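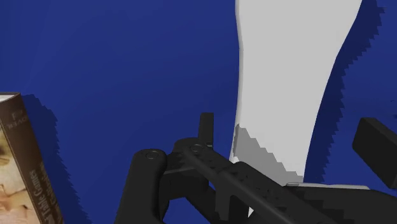 September, 4:40 pm, back bench

Quick notes before I go home and forget half of it. We got the returns cell through 90 sim picks on the new grasp settings today and I want the thinking written down somewhere other than Omid's head.

Settings as left: approach slowed down for the last bit of travel, wrist height unchanged, close force back to what it was before I fiddled with it. Run label is 2317 if anyone wants to pull the logs. The book and the tall white item stay in the layout for now. I like having both, a thin thing standing up and a fat thing that tapers, because that's pretty much what a returns tote at Horano looks like on a bad morning. Blue floor stays too until Kianoush gives me the real mat color.

Things that bug me:

Shadows are still stair-stepped. Doesn't matter for the planner, but if we're going to feed the wrist view to the item classifier I'd like them smoother. Kianoush thinks it's one setting in the renderer. I think it's three, and I'd put lunch on it.

Clearance between the tab and a tapered item is tight at close range. Two of the failed picks logged contact before the close command went out. Could be the approach angle, could be my offset. Try a small shift tomorrow and change NOTHING else (note to self, you always change something else).

OK, the other half of the day. Nazanin and I drove over to Horano with the laptop and sat with the returns crew through their afternoon break. I went in expecting questions about speed and got almost none. Shahla has worked that table for years and what she wanted to know was who decides when an item is damaged. Right now she picks a thing up, turns it over, feels a loose lid or a bent corner, and it's in the right bin before she's finished her sentence. In our plan the arm lifts and places, and she grades from a screen. She said she'd be guessing. I didn't have a good answer, so I said so and wrote it down.

Her suggestion, which I like a lot: let the arm do the lifting out of the deep totes, the part that wrecks everybody's shoulders, and put the item down in front of a person who still handles it. Slower on paper! But Nazanin ran it against last month's mix and the table only falls behind when a whole pallet of board games and books lands at once. We'd need a second put-down spot and a guard that doesn't make the table feel like a bank window.

The other thing that came up was the rotation. They swap between totes, grading and relabeling every 40 minutes, and people like it that way. If the arm takes totes, that's one less place to go, and relabeling is the dull one. Beca is going to ask their supervisor about adding repack to the loop before we draw anything else. I don't want the floor plan settling that question for them.

To do:
— offset test, same seed, same layout
— ask Kianoush about shadows and the mat color
— sketch for the second put-down spot, send to Shahla before it goes to Bagheri for a quote
— Omid to check whether the Wemo controller can hold a lift until somebody presses go

Left the sim machine on. Please don't reboot it, the logs are still copying.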